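# Black cloth booths: common questions

Answers from the Voltby hire desk, last updated 24 Jun 2024. They cover the three-sided booth we rent for cookery demonstrations, stalls and table displays.

## What do I get?

Black cloth for the left, back and right sides, a bag of clips and a table. Letters and appliances are yours to bring.

## Will the cloth reach the ceiling?

Usually not. Most rooms leave a strip of white wall showing above it, and in a room with sloping or curved walls the strip will be uneven. Keep the top edge as level as you can and leave it at that.

## How many clips should I use?

There are 20 in the bag. Put one at each end of a curtain first, then fill in between. Corners often need two side by side, as the weight of both pieces hangs there.
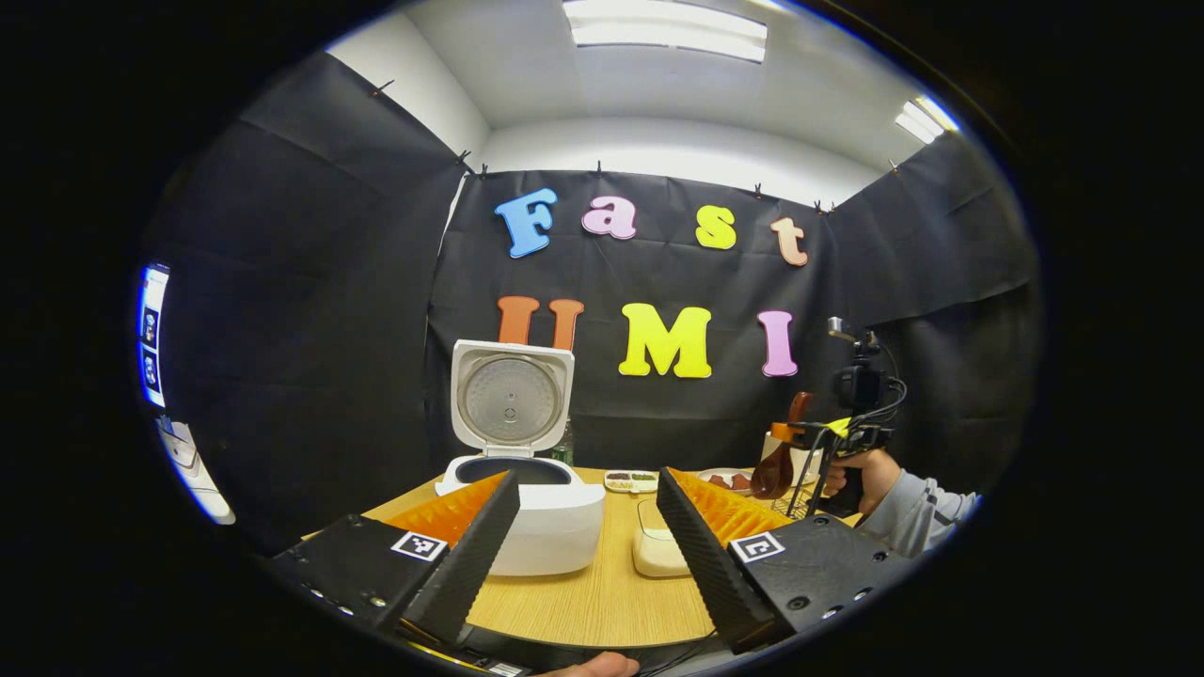
If a corner still shows a pale gap, overlap the two pieces by a hand's width and move the clips closer together. Do this before the table goes in — it is awkward to reach afterwards.

## Can I get the creases out?

Fold lines drop a little if the cloth hangs overnight. A steamer helps. Please don't iron it, and don't pin it either.

## Can I put lettering on the back curtain?

Yes, as long as it is light. Bright colours show up best on black. Set the bottom row high enough to clear anything standing on the table, and remember that a rice cooker is a good deal taller with its lid up. Check with the lid open.

## Is it safe to cook inside the booth?

Keep steam and heat away from the cloth. Pull the rice cooker forward before you switch it on. No open flames, toasters or gas rings.

## How long can I keep it?

Hire runs for up to 17 days. We need 5 days' notice for collection, and a bit more in May when most of the sets are out.

## Who do I ask about damage or lost clips?

Iqra Ghauri at the hire desk. Lost clips are charged singly. Small marks on the cloth are not charged.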